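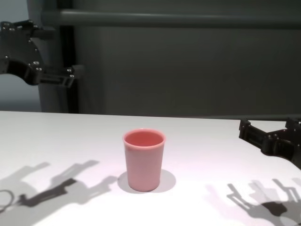
Pink cup, white table. Thread on the Hegazy story, please be patient with me, I type slowly.

So many of you have asked me what I think about Abdelkrim Hegazy leaving Rumlow. I waited until I had watched the whole interview and not only the short clip. Now I have watched it two times.

For those who don't follow the series: Rumlow is the police drama which is set in a harbour town, and Hegazy plays the old inspector. He has been in it from the first episode. Without him I would not have started to watch it.

The clip everybody shares is 42 seconds long. A reporter meets him outside the station in Hetdale and asks if he will come back for the next series. He says "Ask them who they want, they did not ask me." Then he gets into a taxi.

From this clip people made the story that he was fired. I read it on three different pages, with the same spelling mistake in all of them, so I think they copy from each other.

The full interview came out later, dated 11/7/24, and it is much calmer. He sits with Wael Benjelloun for his podcast and they talk for a long time, first about theatre, then about his knee, and only near the end about Rumlow.

What he says there, in my own words: the production company, Iteck, sent him the scripts for the new series. His inspector was in two episodes out of eight. In the rest he was supposed to be "on holiday".

He found this a bit insulting. He told Benjelloun, "A policeman who goes on holiday for six episodes is a dead policeman, they only forgot to pay for the funeral." I laughed very much at this.

But he also says that Iteck was polite with him, and that they offered the same money per episode as before. So please stop writing that they did not want to pay him. He says himself that money was not the problem.

The problem, as I understand it, is Karim Ait Ali. He plays the young sergeant and the new series is built on him. Hegazy does not say anything bad about him. He says "the boy is good, let him work."

Calling him a boy was maybe not so nice. Ait Ali is a grown man with a beard. But my grandfather also says "boy" to my uncle, who is retired, so I can't be very shocked.

Ait Ali answered under a fan's post the same evening. He wrote that he learned his job by standing next to Hegazy and that he would "carry his coat any day". Some people decided that this is sarcasm. I read it again and again and I don't see the sarcasm.

Now to the petition. When I last looked it had 894 names on it. It asks Iteck to write the inspector back into all the episodes. I have not signed it, and I will explain why, because two of you already sent me angry messages.

A petition can't write a good script. If they put him back only because we shouted, he will stand in the corner of a room and say "good work, sergeant" once per episode. I don't want to see him like this.

What I would like is one proper last episode. He could leave the station, give back the keys, have one argument with his daughter. The daughter story from the first series was never finished and it still bothers me!!

A reply to @ everyone who asks about Ashraf El Ouafi: yes, he is still the director, no, he did not comment. The quote which goes around with his face next to it is from an old press talk about a different film. Please check before you share.

And the Filali rumour. Somebody wrote that Hegazy already signed for a comedy with Filali. He was asked about it in the interview and he said he had lunch with them. "The fish was good." This is everything we know. A lunch is a lunch.

I would be happy if it is true, by the way. He was very funny in his early theatre work – my cousin has one of the recordings and the whole family knows the scene with the ladder.

Filming starts in August, if the schedule doesn't change again. Abdelkrim Bennani is joining the cast as the new head of the station. I only know him from commercials, so I have no opinion yet.

Small correction: above I wrote that Hegazy got into a taxi. A follower tells me that it was his brother's car. Thank you, I could not see this from the clip.

Will I still watch it? Yes, probably the first episode, and then I will see. I like the music and I like Ait Ali. But I will miss the inspector and his terrible green raincoat.

If you want to listen to the interview, the Rumlow part is near the end, after the long story about the knee. Don't skip the knee, it is also good. Replies are open, but write kindly, also about the people you don't agree with.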